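Suturing (the stitch, the needle, the thread)

From the Wedach Household and Workshop Encyclopedia, an open reference anyone can add to 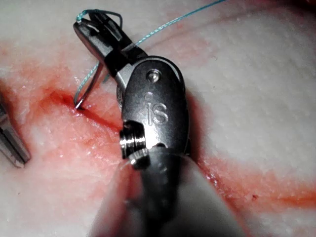
Suturing is sewing tissue closed with a needle and thread, and I've been hooked on the subject ever since I took an evening class in Bostside one October! The thread itself is called the suture, which confused me for weeks (people use the word for the stitch too).

The needle. Most are curved, so the point can go in one side of a cut and come up the other with a turn of the wrist. There's usually no eye. The thread is joined straight to the blunt end, called the swage, and that makes a smaller hole than a doubled-over strand would.

The needle driver. You hold the needle in narrow metal jaws, never in your fingers. My teacher, Định Ung, had us grip and release 16 times before we were allowed near a practice pad, and my hand ached all the way home.

The thread. Braided suture is soft and knots nicely, while single-strand slides through more easily but likes to spring loose. Plenty of it is dyed blue or violet so you can find it again against red or pale tissue.

Spacing. Go in square to the surface, keep both sides even, and pull just until the edges meet. My first row had eight stitches and four of them puckered like a cheap hem.

See also: Knots, surgical; Needles, curved; Thread, braided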